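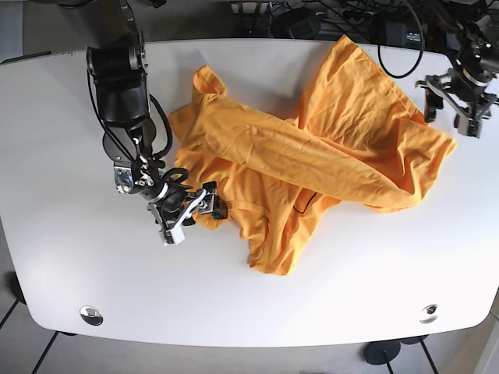 Residency Requirements for Local Candidates: A Second Look at the Welldale Question

19/08/2023

14 Comments

The Welldale town council is expected to decide in September whether candidates for local office must have lived within the town limits for a full year before filing. The present rule asks for 100 days. Since the proposal was introduced, it has drawn more public attention than any other item before the council this summer, and several readers of this blog have written to ask for my position. I set it out below, with the reservation that the final text of the ordinance has not been released and may differ from the draft I have read.

The matter began with the candidacy of Deming Qin for the open seat in the east ward. Mr. Qin moved to Welldale from Okommont last year, rented an apartment near the old depot, and filed his papers well after the 100 days had run. No one has claimed that he broke the rule. The complaint, raised first in letters to the council and afterward at two public meetings, is that the rule itself is too easy to satisfy and that a person who has spent one winter in a town cannot be said to know it.

Supporters of the longer period have made their case in good faith, and it deserves a fair statement. A council member votes on drainage, zoning, the school crossing budget and the terms on which the town buys its water. Many of these matters have a history that does not appear in the written record. The dispute over the Jenda Road culvert, for example, has been before three different councils, and a newcomer who reads only the minutes would come away with a poor understanding of why the neighbors on the north side distrust every new survey. Supporters also note that a longer period discourages candidates who take a short lease for the purpose of running and leave when they lose.

I attended the second of the public meetings and heard these points made well. I also heard them made badly. One speaker suggested that anyone not educated in the Welldale schools should be kept from the ballot altogether, a position that would exclude the sitting council president and, for that matter, the author of this blog. The chair allowed the remark to stand without comment. In my view she should have reminded the speaker of the subject of the hearing.

Arnar Baldursdóttir, who served on the council for two terms and now teaches civics at the evening college, spoke against the change. Her argument was the one I found most persuasive. She observed that the decision about whether a candidate knows the town well enough belongs to the voters, who are free to ask about it and free to vote accordingly. A longer residency rule takes that decision away from them before the campaign opens. She added that the seat in the east ward has gone uncontested in the last two elections, and that a rule which shrinks the field further would be a strange remedy for a ward in which so few people are willing to run.

There is also the question of who would be affected. Home ownership in the east ward is lower than elsewhere in Welldale, and renters move more often, sometimes across the town line and back again within the same year. Under the draft, as I read it, a resident of long standing who spent four months in Okommont caring for a parent could lose the right to run and would have to begin the count again upon returning. The draft contains no exception for military service, study or illness. I raised this with the clerk's office by letter and received a courteous reply stating that the wording is under review.

A further difficulty lies in enforcement. The present rule is checked against a lease or a utility bill. Proof covering a full year is harder to assemble, particularly for people who share a household and whose names do not appear on the account. The draft says only that the clerk shall be satisfied "by such documents as are customary." This is a wide discretion to place in one office, and it invites a challenge in every close race — a cost that the financial note attached to the draft does not mention.

The petition in favor of the ordinance carries 300 signatures. That is a respectable number for a town of our size and the council is right to take it seriously. It should be said, however, that the petition asked whether candidates "should have a real connection to Welldale," and most residents would answer yes to that question without agreeing to any particular length of time. I would have signed it myself had the ordinance not been printed on the reverse.

My own view is that the current period should be kept, and that the council should require candidates to state on the filing form how long they have lived in the town and at what address. The form would be public, and the local paper could print it. Voters who place great weight on long residence would have what they need, and those who care more about the water contract could turn their attention to that. I recognize that this would not satisfy the petitioners in full.

I should disclose that I have met Mr. Qin once, at the library forum, and that I have not decided how I will vote. His answers on the water contract were thin. His opponent, who has lived on Phuthong Street for most of her adult life, had plainly read the contract, and said so at some length. Neither fact bears on whether the rule should be changed while a race conducted under it is still in progress, and I would ask the council at the very least to delay the effective date until after the election.

Written comments may be left with the clerk during regular office hours or read aloud at the September meeting. Speakers are asked to sign the sheet at the door before the session is called to order.

Share this post: 2 shares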